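Boil Notice

Phone at 2 in the morning. The plant. A pump had quit at the Tsolakis intake and the pressure dropped, and when the pressure drops you have to tell people not to drink the water. That's the rule. I typed the notice in my kitchen with one sock on.

BOIL YOUR WATER. ONE FULL MINUTE. Then the list of streets, then the hotline, which was my desk. I didn't have a second desk.

By seven the mayor wanted the word boil taken out. Could it say treat. Could it say use caution. He was opening the new Skolletti bottling line at noon, ribbon and everything, Skolletti people coming in from out of state, and the whole pitch was the water. Kanton water. Pure since forever. I said I'd see what I could do, and then I sent it out the way it was, to 199 phones, which was everybody who'd ever signed up. In a town like Kanton the rest would hear it at the gas station.

Then the calls. Dogs, coffee makers, baby formula, the ice from yesterday. I had the sheet from the state taped to my monitor and read off it till I didn't need to. 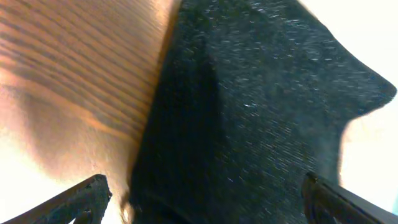 Can I wash the baby in it or not, the caller wanted to know, because the lady at the school said yes and the radio said no, and I've got him standing here in the tub with no clothes on.

Yes, I said. Just keep it out of his mouth.

You ever met a baby?

Sponge bath then. I wrote SPONGE BATH on the sheet in pen. She hung up, the next one was already blinking.

Around ten the mayor came down himself. Never did that. He shut the door and stood against it like somebody might push. Was it really bad, the water. I said we didn't know, the samples went to the lab and the lab takes the time it takes. So it could be fine. Could be. So we're scaring people over fine. I said we were asking them to boil a pot.

He looked at my sheet for a while. Read it, I think, first time.

They want me to drink a glass, he said. At the ribbon. On camera. Straight off the line.
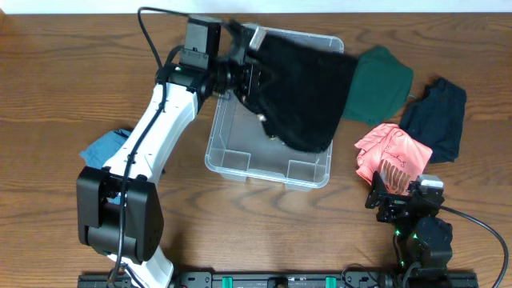 I said the bottling line pulled from the same main. He knew it did. He'd signed the thing that made it pull from the same main, three winters back, over the objections of pretty much the whole water board, and I'd written the press release for that one too. I'd used the word pure. I remember picking it.

So don't drink it, I said.

He said it wasn't that easy. There were jobs in it, 100 of them, he'd said the number so many times on so many porches that he couldn't say it anymore without his hand going up. If he stands there and won't drink. Well.

Phone blinking the whole time. I finally picked up, just to have something to hold. Man wanted to know about his fish. 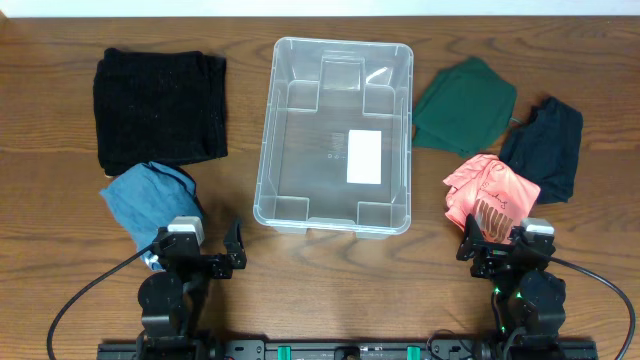

Astano Community College
English Department: Student Fiction

Noon. I went over on foot becuase the lot was full. They had a tent, they had a table with a white cloth, they had almost 2000 bottles stacked up behind the podium in a wall, blue caps, and the sun coming through them. It was pretty. I'll give them that.

The Skolletti man talked. Then somebody from the state talked, not from the health side. Then the mayor got up and there was the glass, already poured, next to the microphone. He talked about his grandfather digging wells. He talked about the plant closing, the old one. He picked up the glass and he kept talking, holding it, and I watched the water tip back and forth and thought put it down, put it down.

A kid in front asked his mother real loud if that was the boil kind.
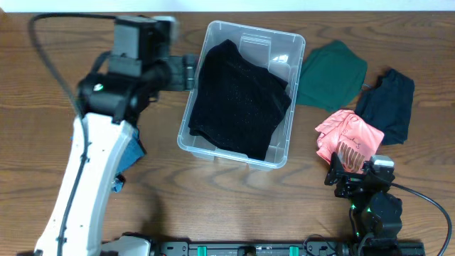 People laughed, sort of. The mayor laughed too. Then he stopped and looked at the kid and said yes, son, I expect it is. He set the glass on the podium and said there was a notice on, everybody should go by the notice, one full minute, and did anybody not get it. Hands went up. A lot of hands. So he read it out. He didn't have the paper, he did it from memory, even the sponge bath.

The Skolletti man was looking at his shoes.

I went back. The message light was going and there was a sticky note on my chair, lab called, call lab. I called. Busy. Sat there with the phone on my shoulder listening to it be busy, and on the other line somebody was asking about there ice maker, so I took that one first.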